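Woltcombe : la paroisse qui ne veut pas perdre sa messe du soir

Dix-huit heures passées, l'église chauffe mal. Février. Au fond, Drita Mladenović plie les feuilles de chant, une par une. Le diocèse veut supprimer la messe du soir - trop peu de prêtres, trois clochers à desservir. Décision annoncée en chaire, en deux phrases.

La lettre est partie quinze jours après. 429 signatures, dont 119 de gens qui ne viennent plus qu'à Noël. « Ils ont signé quand même, ça m'a touchée », dit Ngozi Bako. Elle, c'est l'infirmière de nuit. Le dimanche matin elle dort.

En face, l'abbé Guérin ne se fâche pas. Fatigué surtout. Il a relu le droit canon, il a relu ses horaires. « Je peut dire trois messes, pas quatre. » Silence. Puis il propose les vêpres, menées par des laïcs. Accueil tiède.

Chez les Mujić on en parle à table. Nikola est pour les vêpres, Danica contre, leur fille Doina voudrait surtout qu'on garde la chorale. Presque 105 ans que la messe du soir existe, la date est gravée près du bénitier. Réponse de l'évêché attendue avant Pâques. En attendant on chante, un peu faux, manteau sur le dos.
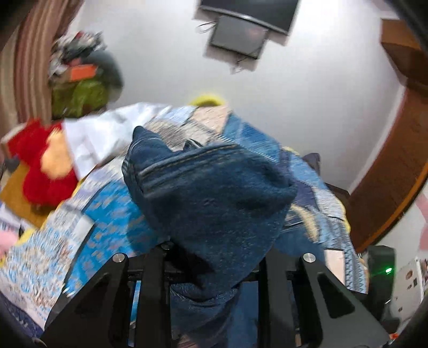
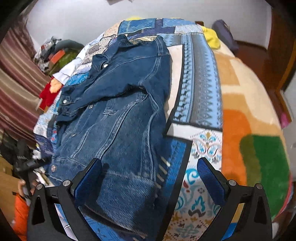

Du denim bleu, et dans la seconde photo une veste étalée sur un lit.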